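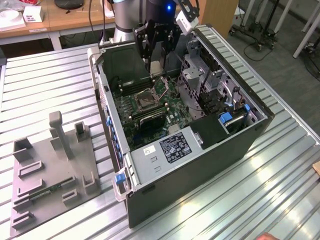
Alten Rechner aufmachen: welche Tipps taugen, welche nicht

Wer im Netz nach Ratschlägen zum Reinigen und Aufrüsten eines Desktop-PCs sucht, bekommt viel erzählt. Das meiste davon stammt voneinander ab. Ich schraube seit Jahren in der Werkstatt an ausgemusterten Bürorechnern herum, die noch ein zweites Leben als Schulrechner oder Musikmaschine bekommen sollen, und habe inzwischen eine gewisse Abneigung gegen Listen, in denen jeder Punkt mit »unbedingt« anfängt. Also eine eigene, mit dem, was sich bei mir bewährt hat, und mit dem, was ich für Aberglauben halte.

Hinlegen, und zwar richtig herum

Ein Tower gehört zum Arbeiten auf die Seite, offene Seite nach oben. Klingt banal, trotzdem schrauben erstaunlich viele Leute im Stehen daran herum, eine Hand am Gehäuse, eine am Schraubendreher, und wundern sich, wenn eine Schraube hinter das Board rutscht. Liegt der Kasten, fällt sie wenigstens nach unten auf eine Fläche, die man sieht.

Der Arbeitstisch ist Geschmackssache. Profilplatten aus Aluminium mit Nuten sind stabil und lassen sich gut abwischen, aber sie haben zwei Nachteile, die in keinem Katalog stehen. Kleine Schrauben verschwinden in den Nuten. Und das Metall leitet. Ein Board, das ausgebaut ist und noch einmal kurz getestet werden soll, hat auf so einer Fläche nichts verloren, dafür nimmt man trockene Pappe oder ein Holzbrett. Solange alles im Gehäuse verschraubt bleibt, ist das egal.

Miroslava Zinchenko legt beim Zerlegen grundsätzlich ein altes Geschirrtuch neben das Gehäuse. Ich fand das lange übertrieben, mache es inzwischen aber auch. Für die Schrauben, nicht für den Rechner.

Strom weg – und was danach kommt

Stecker ziehen. Den Schalter am Netzteil auf null zu stellen, falls es einen hat, reicht mir nicht. Danach den Einschaltknopf ein paar Sekunden gedrückt halten, damit sich Restladung abbaut. Das ist einer der wenigen Standardtipps, an denen ich nichts zu meckern habe.

Das Netzteil selbst bleibt zu. Immer. Auf vielen sitzt ein Aufkleber mit technischen Daten und Prüfzeichen, und den darf man gern lesen, besonders wenn eine stromhungrige Grafikkarte hinein soll. Aufschrauben, um »mal eben den Lüfter zu ölen«, ist eine Idee aus Foren, in denen auch empfohlen wird, Festplatten ins Gefrierfach zu legen. In den Kondensatoren kann auch nach dem Ausstecken noch gefährliche Spannung stehen. Wenn das Netzteil kreischt oder riecht, kommt ein anderes hinein. Vorher prüfen, ob der Hersteller Sonderstecker verbaut hat, gerade Bürorechner von der Stange sind da eigen.

Das Antistatikband

Darüber wird gestritten wie über Pizza mit Ananas. Die einen arbeiten nie ohne, die anderen lachen. Ich habe ein Band, es hängt am Haken, und meistens fasse ich einfach blankes Metall am Gehäuse an, bevor ich ein Bauteil in die Hand nehme, und zwischendurch immer wieder. Im Winter, bei trockener Heizungsluft und mit Wollpullover, nehme ich das Band dann doch. Dass ich mir noch keinen Speicherriegel durch Entladung ruiniert habe, beweist nichts, ich kann es ja gar nicht sicher wissen. Ein Riegel, der Wochen später Fehler macht, schreibt nicht dazu, warum.

Wovon ich nichts halte, sind drahtlose Antistatikbänder. Wohin soll die Ladung denn gehen?

Blau heißt anfassen, meistens

In vielen fertig gekauften Bürorechnern sind die Laschen und Riegel, die man ohne Werkzeug öffnen kann, farbig, oft blau. Eine gute Sache, solange man sie nicht für unzerstörbar hält. Der Kunststoff wird mit den Jahren spröde, und eine abgebrochene Lasche bekommt man als Ersatzteil entweder gar nicht oder zum Preis eines gebrauchten Gehäuses.

Meine Reihenfolge:

Erst schauen, in welche Richtung der Riegel Spiel hat.
Mit dem Daumen drücken, nie mit dem Schraubendreher hebeln.
Wenn es klemmt, das Bauteil dahinter leicht entlasten und noch einmal versuchen.
Wenn es dann immer noch klemmt, nach einer versteckten Schraube suchen. Es gibt fast immer eine.

Bohdan Nechyporuk hat mir einmal eine Abdeckung gebracht, die er in elf Teile zerlegt hatte. Gedacht war sie als ein Teil.

Speicher nachrüsten

Der dankbarste Eingriff überhaupt, und trotzdem steht dazu viel Unsinn im Netz. »Einfach vollstecken« ist so ein Satz. Wenn ein Board mehrere Gruppen von Steckplätzen hat, etwa ober- und unterhalb des Prozessorsockels, ist die Bestückungsreihenfolge keine Empfehlung. Sie steht im Handbuch oder innen auf der Gehäuseklappe, und wer sie ignoriert, hat im besten Fall weniger Tempo und im schlechtesten einen Rechner, der nur piept.

Beim Einsetzen auf die Kerbe achten, die Riegel an den Enden öffnen, gleichmäßig drücken. Es braucht mehr Kraft, als man einem Bauteil zutraut, das so viel gekostet hat. Wenn es aber gar nicht will, ist der Riegel verkehrt herum oder vom falschen Typ. Dann hilft auch kein Nachdruck.

Alte Kontakte mit dem Radiergummi putzen? Habe ich gemacht. Hat manchmal geholfen. Ob es der Radiergummi war oder das erneute Einstecken, weiß ich nicht, und die Leute, die darauf schwören, wissen es auch nicht. Heute stecke ich erst nur um und nehme bei sichtbarem Belag ein fusselfreies Tuch mit Isopropanol. Krümel vom Gummi hat man sonst nachher im Steckplatz.

Der Sockel

Bei Sockeln mit Metallrahmen und Hebel wird viel kaputtgemacht, und zwar fast immer in den paar Minuten, in denen der Prozessor draußen ist. Bei vielen dieser Bauarten sitzen die empfindlichen Kontaktfedern im Sockel auf dem Board. Ein Ärmel, ein Pinsel, ein herabfallender Tropfen Wärmeleitpaste, und das Board ist ein Wandschmuck. Wer keinen Grund hat, den Prozessor zu tauschen, lässt ihn drin. »Sicherheitshalber mal rausnehmen und sauber machen« ist keiner.

Muss er doch heraus, dann kommt bis zum Einsetzen eine Schutzabdeckung auf den Sockel. Und im Sockel wird nicht gepinselt und nicht gesaugt.

Zur Wärmeleitpaste: Erbse, Kreuz, Strich, Spachtel, ich habe alles ausprobiert. Die Unterschiede waren an meinen Rechnern kleiner als die zwischen einem warmen und einem kühlen Nachmittag. Zu viel ist eine Sauerei, zu wenig ist schlecht, dazwischen liegt ein breites Feld. Eine alte, bröselige Schicht muss vorher restlos weg, mit Isopropanol und Geduld. Das bringt mehr als jede Edelpaste.

Staub

Mit dem Staubsauger direkt auf die Platine zu gehen, lasse ich bleiben. Die Düse kann sich aufladen, und sie reißt gern kleine Steckbrücken mit. Ein weicher Pinsel löst den Staub, Druckluft in kurzen Stößen bläst ihn heraus, am besten draußen. Lüfter dabei mit dem Finger festhalten. Dosen immer aufrecht, sonst spuckt das Treibmittel flüssig heraus.

Kühlkörper mit Lamellen sehen von oben oft sauber aus und sind unten zu. Eine Taschenlampe schräg hineingehalten zeigt es. Wenn der Filz sitzt, mit einem Holzspieß anlupfen und ausblasen.

Wie oft? In den Ratgebern steht alles zwischen monatlich und alle paar Jahre. Mein Rechner steht auf dem Tisch in einem Zimmer ohne Teppich und bekommt das im Juni, wenn man draußen blasen kann. Bei Halina Szulc stand einer unter dem Schreibtisch, daneben zwei Katzen. Der hätte es wohl öfter gebraucht.

Schrauben sortieren

Die Magnetschale ist praktisch, solange man nur eine Sorte Schrauben hat. In einem Rechner hat man mindestens drei, und zwei davon sehen fast gleich aus, haben aber verschiedene Gewinde. Wer die falsche mit Gewalt in ein Laufwerk dreht, merkt es spätestens beim nächsten Ausbau.

Ein Eierkarton mit beschrifteten Mulden kostet nichts. Noch besser finde ich ein Blatt Papier mit grob aufgezeichnetem Gehäuse, auf das man die Schrauben mit Klebeband an die Stelle klebt, von der sie stammen. Dauert etwas länger. Ich habe dafür am Ende keine übrig.

Und vor dem ersten Kabel ein Foto machen, mit dem Telefon, von den kleinen Steckern am Rand des Boards. Die für Einschaltknopf und Leuchtdioden sind jedes Mal ein Ratespiel, auch beim achtzigsten Rechner.

Lohnt es sich überhaupt?

Kommt darauf an, und zwar stärker, als die Reparaturbegeisterten zugeben. Eine SSD und etwas gebrauchter Speicher machen aus einem zähen Bürorechner ein brauchbares Schreibgerät. Aus einem alten Stromfresser mit lauten Lüftern wird dadurch aber kein sparsamer Rechner. Wer ihn den ganzen Tag laufen lässt, sollte einmal ein Messgerät dazwischenstecken. Danach redet es sich leichter.

Beim Gebrauchtkauf von Ersatzteilen frage ich nach der genauen Teilenummer und lasse mir ein Foto der Beschriftung schicken. »Passt in alle Modelle« hat bei mir bisher selten gestimmt.

Zusammenbauen

Vor dem Zuklappen einmal an jedem Kabel vorbeischauen, ob es im Lüfter hängen könnte. Stecker mit dem Finger nachdrücken. Dann einmal offen einschalten, Hände weg vom Innenleben, und zusehen, ob sich alles dreht. Erst wenn das Bild kommt und der Speicher vollständig erkannt wird, wieder ausschalten, Stecker ziehen, Deckel drauf.

Bleibt der Bildschirm schwarz, ist es in meiner Werkstatt meistens der Speicher, der nicht ganz eingerastet ist, dann das vergessene Stromkabel für den Prozessor. Beides prüfen, bevor man anfängt, ein neues Board zu suchen.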